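Notes for the Hitton library talk, Saturday, January 29, 2022. Forty minutes plus questions. Water on the lectern, clicker in left pocket.

# Hard Water at Home

**Opening (2 min)**

Thank Soledad Casado for the invitation and for getting the room warm. Say who I am: Ramiro Prieto, 30 years as a plumber in Posberg and Hitton, mostly repairs, mostly in older houses. I don't sell softeners. I used to install them and I still fix them.

Ask for hands: who is on the town supply, who is on a well? Adjust from there. If it's mostly wells, spend longer on iron and cut the part about water bills.

**What hard water is (4 min)**

Rain is soft. It picks up carbon dioxide from the air and the soil, turns slightly acidic, and dissolves a little of whatever rock it runs through. Around here that rock is limestone. The two minerals that matter are calcium and magnesium. They're not harmful to drink for most people. They cause trouble in pipes, heaters and laundry.

Hardness is given in two units. Labs use milligrams per liter. The softener trade uses grains per gallon. One grain is 17.1 milligrams per liter. Write that on the whiteboard and leave it up.

The usual scale, in milligrams per liter:

- 0 to 60, soft
- 61 to 120, moderately hard
- 121 to 180, hard
- over 180, very hard

My two readings from December: 123 at a house on the Posberg supply, 348 at a well out past Jusside. In grains that is a little over seven and a little over twenty. Same test kit, same afternoon. Let people react to that before going on. Anyone who moved from one town to the other already knows it from their shower door.

**Where the scale ends up (7 min)**

Heat is the main thing. Calcium stays dissolved in cold water fairly well and drops out when the water is heated. So start with the water heater.

Tank heaters: scale settles on the bottom in a gas unit and on the elements in an electric one. In a gas unit you hear it before anything else, a popping or rumbling when the burner is on. Water gets trapped under the sediment and boils. The heater still works but takes longer. In an electric unit the lower element burns out.

Tankless heaters: narrow passages, so they suffer sooner. Most makers want them descaled once a year in hard water. Read the warranty. Some of them ask for proof.

Next the fixtures. Aerators clog, and people think they've lost pressure in the whole house. Check one faucet against another before calling anyone. Shower heads lose jets around the outer ring. Toilet fill valves get slow or won't shut off.

Dishes: white film on glasses. Two different things look the same. Film that comes off with vinegar is mineral. Film that stays is etching, and the glass is done for. Etching comes from soft water with too much detergent, so people who put in a softener should cut the detergent down. Repeat this one, it always gets missed.

Tell the Lorente story here if time allows. Rental house on Lorente Road, tenant complained of no hot water after four minutes. We drained the heater and got two buckets of gravel. The owner had already priced a bigger tank. Keep it short.

**Testing (4 min)**

Pass the strips around. Dip, shake off, wait as long as the bottle says, compare. Strips are fine for a rough number. Drop kits are better: add drops until the color changes and count the drops.

Town supply customers can look up the yearly water report or phone the office. Well owners should send a sample to a certified lab and ask for hardness, iron, manganese, pH, nitrate and bacteria. Take the sample ahead of any treatment equipment, or you are testing your softener.

Iron needs its own line. Brown stains in the toilet tank mean iron. A softener can take out a small amount of clear dissolved iron. It won't handle a lot, and the resin fouls.

**Softeners (9 min)**

Slide with the cutaway drawing.

The tank is full of small resin beads that hold sodium. Hard water passes through, the beads take calcium and magnesium and let go of sodium. When the beads are loaded up, the unit washes them with brine and sends the rinse water down the drain. That's the regeneration cycle, usually at two in the morning.

Timer units regenerate on set days whether you used water or not. Metered units go by gallons. If you are buying, buy metered.

Sizing: people in the house, times gallons each per day, times grains of hardness. Work it through on the board with four people, 75 gallons and 20 grains. That makes 6,000 grains a day. A 32,000-grain unit would run about every five days at full capacity, and a bit more often in practice, as you don't want to run it right to the end.

Salt: keep the tank between a quarter and two-thirds full. Look inside once a month. If the salt level hasn't dropped, suspect a bridge, a hard crust with a hollow underneath. Break it up gently with a broom handle. Don't stab at the tank wall.

Sodium: softened water carries some. Anyone on a low-sodium diet should ask their doctor. The common fix is to leave the cold kitchen tap on hard water. Outside spigots should bypass too. Plants don't like sodium and you'd be paying to soften the lawn.

Septic systems: opinions differ. A metered unit set correctly puts out less brine than an old timer unit. Check local rules.

Magnets and wire coils: someone will ask. I haven't seen one make a difference in any house I've worked on. Say that and move on. Julián Sotomayor may want to argue, he has one on his boiler.

**Doing without a softener (6 min)**

Plenty of people in Posberg don't need one. Go through the cheap jobs:

1. Flush the heater yearly. Power or gas off, cold supply off, hose on the drain valve, open a hot tap upstairs. Let it cool first. On a tank over ten years old that has never been flushed, ask a plumber, the drain valve may not close again.
2. Soak aerators and shower heads in white vinegar. An hour will do for most. Not overnight on brass or nickel finishes.
3. Turn the heater down to 120 degrees. Less heat, less scale.
4. Wipe the faucet and the sink rim dry at night. The deposit only forms where drops are left to evaporate.
5. Use rinse aid in the dishwasher.
6. Don't use bleach on rust stains. It sets them.

Never mix vinegar and bleach. Say it slowly.

Consuelo Gallardo's tip from the Jusside talk: a plastic bag of vinegar held over the shower head with a rubber band. Credit her, she may be in the audience.

**Costs (3 min)**

Keep this general, prices have moved a lot this past year. My last invoice for a heater element, thermostat and labor was $464. Compare with a bottle of vinegar and a free half hour. Get two written quotes for any softener and make sure both use the same hardness number. If a salesman tests your water at the kitchen table, test it again yourself.

**Close (1 min)**

Handouts by the door. Strips are free, one per household. Hanane Gaber has the sign-up sheet for the well sampling day. Leave the last slide up during questions, and start with the one that came in by email.

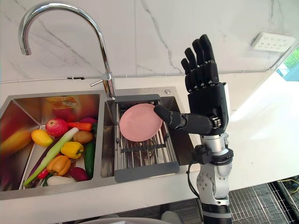 Does washing fruit and vegetables in softened water add salt to them?

Only a trace, and most of it runs off with the water. If you've been told to watch your sodium, do the final rinse at a cold tap that bypasses the softener.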